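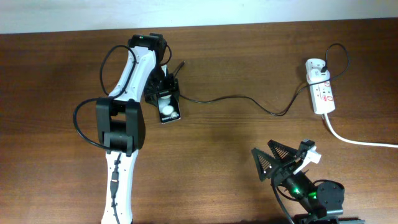
Shared worktables have become a regular feature of libraries, clinics and housing schemes, and the question of how to supply them with electricity is now as important as the choice of the table itself. At Wonau House, which reopened its ground floor last July, the planning team began with the small habits of everyday use. A phone is charged while it is in use, and its cable takes whatever route is left to it. A long black lead crossing brown wood to a white power strip is a familiar sight on tables of this kind, sagging a little on the way and claiming more of the surface than the phone does.

The house has 207 seats across 4 rooms. Before the refurbishment, most sockets were set low in the walls, and visitors brought extension leads of their own. The design practice Torkell was asked to reduce the number of cables on the floor without cutting into the tabletops, several of which were kept from the earlier building.

The solution adopted was modest. Power strips are placed towards the back edge of each table, against the wall, and the front of the surface is left for books and papers. Staff at the Mahuika reading room, where a similar arrangement has been in place for nine years, advised against fixing the strips permanently — tables are moved for meetings, and a strip that cannot follow them is soon replaced by one that can.

The work cost nearly £996 a room, including testing. Users are asked to unplug chargers when they leave and to keep drinks away from the strips. The Plosus annexe, which has older wiring, will be considered separately once its electrical survey has been received.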